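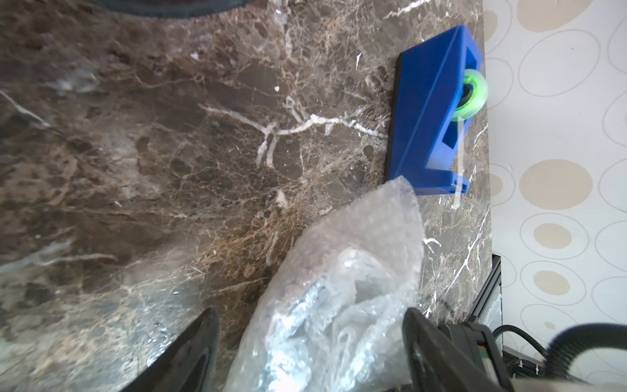 読了時間:10分

気泡緩衝材とテープによる梱包

気泡緩衝材とテープによる梱包(きほうかんしょうざいとテープによるこんぽう)は、空気を閉じ込めた樹脂シートで品物をくるみ、粘着テープで留めて保護する包装の方法である。家庭の台所や書斎の机から物流倉庫の作業台まで、ほとんど同じ材料と同じ手つきで行われている点がおもしろい。使うものはシート、テープ、テープを切る道具、それに平らな面だけで、冒頭の写真のような石の天板の上でも十分に用が足りる。単純な作業に見えるが、気泡の向き、巻きの強さ、テープの切れ味のひとつひとつに長年の工夫が詰まっており、調べはじめるときりがない分野でもある。

本項では主に、小さな品物を手作業で包む場合を扱う。機械による大量包装、木箱や発泡材による重量物の輸送については概略にとどめる。

名称

気泡緩衝材は、日本語では「気泡シート」「エアークッション」、また俗に「プチプチ」とも呼ばれる。いくつかの呼び名は特定の会社の商標に由来し、一般名として使うときには「気泡緩衝材」と書くのが無難とされる。英語の「バブルラップ」も同じく商標から広まった語で、いまでは日常会話の中で素材そのものを指すことが多い。会話では、指でつぶしたときの音をまねた擬音語がそのまま名前になっている例も目立つ。素材の名前が手触りや音から生まれるというのは、包装の世界でもかなり珍しく、この材料がどれほど親しまれているかをよく示している。

テープを切る道具のほうは「テープカッター」「テープ台」「テープディスペンサー」と呼び分けられる。厳密な区別はないが、机に据えて使う重いものを「テープ台」、手に持って箱の上を走らせるものを「ハンドカッター」または「ハンドディスペンサー」とすることが多い。

歴史

包むための詰め物は、もともと身近にあるもので間に合わせるのが普通だった。藁、おがくず、もみ殻、裂いた布、丸めた新聞紙などがその代表である。陶磁器の産地では藁と縄による見事な荷造りの技が発達し、器を何枚も重ねて束ねた荷は、それ自体が造形物のように美しい。浮世絵が陶磁器の包み紙として海を渡ったという有名な話も、緩衝材の歴史の一場面として語られることがある。

樹脂の気泡シートが現れたのは20世紀の半ばすぎである。二枚のシートのあいだに空気を閉じ込めるという着想は、はじめアメリカで立体的な模様の壁紙をつくる試みから生まれた。壁紙としては成功せず、次に温室の断熱材としての用途が考えられ、その後ようやく精密機器の輸送用として広く認められた。最初に狙った使い道ではなかったところで花開いた素材として、発明史の読み物にもしばしば登場する。温室の保温にも現在ちゃんと使われているので、二番目の案も立派に生き残ったことになる。

透明な粘着テープの普及はこれより早く、20世紀の前半にさかのぼる。初期のテープは巻きの端を探してはがし、はさみで切るという手間のかかるものだった。刃のついた台が考案されると、片手で引き出して切ることができるようになり、事務用品としての地位が一気に固まった。

気泡緩衝材の構造

気泡緩衝材は、主にポリエチレンの薄い膜からできている。一枚を加熱して穴の並んだ成形ロールに吸いつけ、丸いふくらみを連続してつくり、そこへ平らな膜を貼り合わせて空気を封じる。こうしてできた「二層品」が最も普通に見られる形で、片面は粒が並び、もう片面は平らである。粒の側にさらに一枚の膜を貼ったものは「三層品」と呼ばれ、両面とも平らになるため引っかかりにくく、腰も強い。

粒の一つ一つは独立した小部屋になっている。一部がつぶれても、ほかの粒は空気を保つ。荷重を受けると空気が圧縮されて膜が張り、力がまわりへ分散する。指先ほどの小さな部屋が無数に並んで、互いに助け合うように働くのだから、よくできた仕組みである。

粒の大きさには小粒から大粒まで幅がある。小粒は品物の形によくなじみ、表面の擦れを防ぐのに適する。大粒は厚みがあり、落下や衝突の衝撃を受け止める力が大きいが、小さな品物を包むとごわついて隙間ができやすい。粒を丸ではなくハート形などにした製品もあり、贈り物の包装では根強い人気がある。

反射性素材との組み合わせ

気泡シートは、アルミを蒸着した膜などの銀色の素材と組み合わせて使われることがある。代表的なのは保冷・保温用の袋や封筒で、気泡の空気層が熱の伝わりを遅らせ、反射面が放射による熱の出入りを抑える。台所用品としては保冷バッグの内張りや浴槽の保温シートなどにも同じ考え方が見られる。

また、品物そのものが銀色の袋や箔に入っていて、その外側を透明な気泡シートで巻く場合も多い。冒頭の写真に写る丸まった気泡緩衝材でも、透明な粒の下から、しわの寄った銀色の光る素材が透けて見える。無色の膜を通すと内側の反射が粒ごとに細かく散り、灰色がかった白にも金属的な光にも見える。実用一点張りの材料でありながら、光の具合によってはずいぶん華やかな眺めになる。

電子部品の分野では、静電気を逃がす性質をもたせた膜が使われる。これには桃色や灰色、銀色などの製品があるが、色や光沢だけから機能を判断することはできない。銀色であっても単なる遮光用や装飾用のものがあり、用途は製品の表示で確かめる必要がある。

テープディスペンサー

テープディスペンサーは、巻いたテープを回転できるように支え、引き出した端を刃で切るための道具である。大きく分けて、据え置き型、手持ち型、使い切り型がある。

据え置き型は台に重りを入れ、底に滑り止めを貼ったものが多い。片手で引いても本体が動かないことが何より大切で、見かけより重い製品ほど机の上では頼りになる。重りには砂、鉄、コンクリートなどが用いられてきた。手持ち型は軽い本体に持ち手と刃を備え、段ボール箱のふたを閉じる作業で力を発揮する。使い切り型はテープに簡単な刃つきの枠を添えたもので、引き出しに一つあると重宝する。

樹脂製の本体には鮮やかな色のものが多い。写真のディスペンサーも明るい青の角ばった本体で、黄緑に近い色や緑色の巻芯を好む人にはうれしい、あざやかな緑の芯のテープがついている。半透明のテープは巻きの状態では芯の色を映しやすく、机の上での目印にもなる。濃い色の天板に置いた青と緑の取り合わせは、文房具ならではの楽しさがある。

本体に窓や細長い切り欠きを設けた製品もある。軽量化、材料の節約、残量の確認など目的はさまざまで、意匠として開けられたものも少なくない。古い製品を集める人のあいだでは、この窓の形が年代や型を見分ける手がかりになる。

文房具の収集家アウレリオ・マガーニャ(Aurelio Magaña)は、著書『机の上の小さな橋』のなかで、テープの通り道を橋にたとえた。巻きから刃までの短い区間をテープが渡っていく姿に、この道具の魅力がすべて現れているという見方で、愛好家によく引用される。マガーニャの収集品は、卓上用品の資料室であるTrovardに預けられており、目録には259点が載っている。そのうちBeneš型と呼ばれる角形の一群は、低い重心と広い刃台で知られ、実用品としての評価も高い。

刃とテープの関係

刃はのこぎり状の金属板が一般的である。歯の先がテープに小さな穴をあけ、そこから裂け目が横へ走ることで切れる。きれいに切るには、テープを刃に対して斜め下へ引き、片側の端から順に歯を当てていくとよい。真上に引くとテープが伸び、切り口が波打つ。

歯の細かい刃は切り口がほぼまっすぐになり、封筒や贈り物の包装に向く。歯の粗い刃は厚い梱包用テープにも負けないが、切り口のぎざぎざが目立つ。刃に粘着剤がたまると急に切れが悪くなる。布に少量の中性洗剤や消毒用アルコールを含ませて拭き取れば、たいていは元の切れ味に戻る。手入れの後のひと切り目は、ちょっと感動するほど気持ちがよい。

梱包に使うテープの種類

透明な事務用テープは、気泡緩衝材を仮に留めるのに適している。薄く、手でも位置を直しやすい。曇った見た目のメンディングテープは、紙に貼ると目立たず、上から文字を書けるため、宛名や品名の札を留めるときに便利である。

ポリプロピレンの梱包用テープ(いわゆるOPPテープ)は引っ張りに強く、箱の封に使われる。クラフトテープは手で切ることができるが、表面が滑りやすい加工のものは重ね貼りに向かない。布テープは強く、手でまっすぐ切れ、重い箱に好まれる。マスキングテープは粘着が弱く、開けるときにシートを破らずにすむ。何度も使い回す緩衝材には、この弱さが大きな長所となる。

包み方

小さな品物を包む手順は、おおむね次のように進む。

まず平らな面を片づけ、シートを広げる。品物をシートの端に近い位置に置き、手前から転がすように巻く。巻きは軽く張る程度にし、粒がつぶれるほど締めない。両端に余ったシートは内側へ折り込み、キャラメルの包みのように三角に畳むか、ねじらずに底へ回す。重なりの端をテープで一か所留めれば、ほとんどの小物はほどけない。

粒のある面を内側にするか外側にするかは、昔から話題の絶えないところである。一般には粒を内側に向けることが多い。粒が品物に沿って動きを抑え、平らな面が外に出るのでテープもよくつき、箱の中で隣の包みと引っかからない。一方、塗装の柔らかいものや艶のある樹脂では粒の跡が移ることがあり、薄紙を一枚はさむか、平らな面を内側にする。

皿は一枚ずつ包み、箱の中では立てて並べるのが定石とされる。グラスは内側にも紙や小さく畳んだシートを入れ、口の部分を少し厚く巻く。電池や機器の付属品のように角があるものは、先に角だけを当て布のように覆い、それから全体を巻くと無駄がない。割れ物を入れた箱は、持ち上げて軽く揺すり、中で音がしなくなるまで隙間を埋める。

テープの端を少し折り返しておくことを「耳をつくる」という。開ける人が爪を立てずにはがせる、実に気の利いた習慣である。ハンドクラフトの通信販売を手がけるBindholmの梱包手引きでは、この耳を2cmと定めており、小物の発送に慣れた人々のあいだで「ビンドホルム折り」という愛称までついた。

作業面

梱包の作業面に求められるのは、平らさ、広さ、明るさである。木の机、作業用マット、石や人工石の天板などが使われる。大理石のような磨かれた石の面は、粘着剤が残っても拭き取りやすく、シートがよく滑るので巻く動作が軽い。ただし大理石は酸に弱く、酸性の洗剤を使うと艶が失われる。粘着剤の跡には、やわらかい布と中性洗剤を用いるのがよい。

石の面では刃物をじかに当てない。シートを切るときは、はさみを使うか、下にカッターマットを敷く。据え置き型のテープ台を引きずると底の砂粒などで艶が曇ることがあるため、持ち上げて動かす。濃い茶色の石に白い筋の走る天板は見た目には素晴らしいが、透明なテープの切れ端が模様に紛れやすく、片づけの際には手のひらでなでて探すと早い。

性能と寿命

気泡緩衝材の空気は永久には保たれない。ポリエチレンの膜はわずかに空気を通すため、重い荷物の下に長く置かれた粒は少しずつしぼむ。高温の場所では膜が柔らかくなり、変化が進みやすい。そのため、長期の保管では棚の上段に軽く丸めて置くか、巻きのまま立てておく。

包装の研究会Plareoは、同じ品物を小粒と大粒のシートで包み、高さ60cmから落とす公開実験を行った。報告書は、枚数を重ねることよりも、箱の中で包みが動かないようにすることの効果を強調している。粒の並んだシートそのものに目を奪われがちな利用者にとって、箱との組み合わせを考えさせる楽しい資料であり、落下の瞬間を写した図版も見ごたえがある。

再使用と廃棄

状態のよいシートは何度でも使える。テープをはがすときは、シートを押さえ、テープを寝かせて低い角度でゆっくり引くと膜が破れにくい。はがれないテープは無理をせず、その周囲だけをはさみで切り落とす。残った小片も、カップの中の詰め物や皿のあいだの仕切りとして十分に役に立つ。

廃棄の際の分別は自治体によって異なる。プラスチック製の容器包装として集める地域が多いが、テープやラベルの残り方、購入して使ったものか商品の包装だったかによって扱いが変わる場合がある。アルミ蒸着の膜を貼り合わせた複合品は、別の区分になることもある。

近年は、再生原料を混ぜた気泡シート、紙をハニカム状に広げて使う緩衝材、使う場所で空気を入れる大型のエアピローなども広まっている。紙の緩衝材は手触りがよく、広げる動作にも独特の楽しみがある。透明で中身が見えるという点では、いまも樹脂の気泡シートに強みがある。

文化

粒をつぶす遊びは世界中で親しまれ、携帯用の玩具や画面上のゲームにもなった。均一な抵抗のあとに小さな破裂音が返ってくる感触は、気晴らしとして驚くほど優秀である。雑巾のように絞って一度に鳴らす人と、端から順につぶす人がいて、流儀をめぐる会話はいつもにぎやかになる。

美術の分野では、粒の一つ一つに絵の具を注入して点描画に仕立てる作品や、シートに絵の具を塗って版として押す技法がある。後者は学校や家庭の工作でもよく行われ、魚のうろこ、蜂の巣、雨粒などの表現に使われる。Trovardでは毎年11月に古いテープ台と包装材の展示があり、来場者が10種類のシートの手触りを比べられる一角が人気を集めている。

関連項目

緩衝材
粘着テープ
段ボール箱
保冷袋
風呂敷
文房具の収集

最終更新:2025-09-21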